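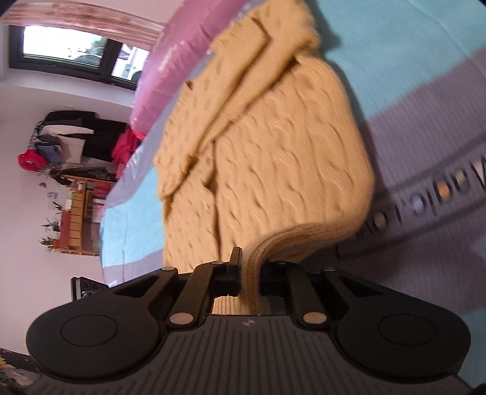
Taltbridge wetland project to begin in April

Work to restore 35 acres of former marsh along the Udholm River will start in April, the Taltbridge Land Trust announced. Crews will plug 14 old drainage ditches and plant 2,180 native shrubs – mostly willow and buttonbush – on the east bank.

The Larketti Fund is covering most of the cost. Bouzid Nursery is growing the plants from seed gathered in the county.

The river trail will stay open during the work, but the lower parking lot will close at 4 p.m. Nearly 200 households nearby will get a notice by mail.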